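Moving to your new Kulberg phone

4. Copy your data from the old phone

Before you start, charge both phones to at least half and connect them to the same Wi-Fi network. A backup that includes video can take over an hour.

1. On the old phone, open Settings > System > Clernari Transfer and tap Send.

2. On the new phone, tap Receive. A six-digit code appears.

3. Type the code on the old phone and tap Pair.

4. Choose what to copy. Contacts, messages and call history are selected already. Photos and app data are not.

Note: Banking apps copy across without their sign-in details. You will need to register the new phone with your bank.

5. Tap Start and leave both screens on until the progress bar closes.
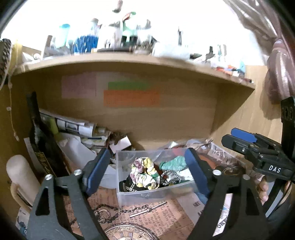

5. Insert the SIM card

1. Turn the phone off.

2. Push the ejector pin into the small hole on the left side until the tray moves out.

3. Place the SIM in the tray with the gold contacts facing down. The cut corner fits one way only.

4. Slide the tray back in and turn the phone on.

Caution: The hole on the bottom edge is a microphone. Do not put the pin in it.

If the phone shows error 304, the SIM is locked to another carrier. Contact that carrier for an unlock code.

6. Set up the fingerprint reader

1. Go to Settings > Security > Fingerprint and enter your PIN.

2. Rest your finger on the reader and lift it each time the phone vibrates.

3. Repeat with a second finger from the other hand. 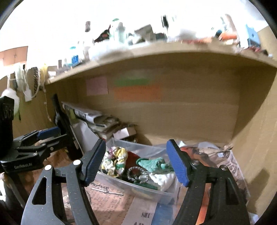 A screen protector thicker than the one supplied may stop the reader from working. If it does, remove your saved fingerprints, turn on Touch Sensitivity under Settings > Display, and add them again. Fingerprints saved before the change will not be recognized.

You can store up to five fingerprints. To delete one, tap its name and then Remove.

Section last revised 18 July 2024.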